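Hodcombe Steel Shelf Bracket, Blue

Holds up a shelf. We considered a longer description, but Imani Okoth in our Vondasmont shop felt that covered it.

For those who want more: it's bent sheet steel, painted blue on every side, including the one you'll screw to the wall and never see again. Sold in pairs. Each pair carries 49 pounds if you find the studs, and a good deal less if you tell yourself the drywall feels pretty solid.

Depth: 11 inches
Screws: 4 per bracket, included
Anchors: not included, see drywall, above
Colors: blue

People ask about white. Woo-jin Noh has been mixing a white since January and says it's nearly there.

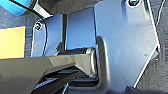
Touch-up paint comes in a small jar and dries in around 30 minutes – longer in a damp garage. Stir it first. Returns are fine as long as the bracket is still the shape we sent it in. Orders placed before noon go out the same afternoon, unless Woo-jin has the packing table covered in whites again.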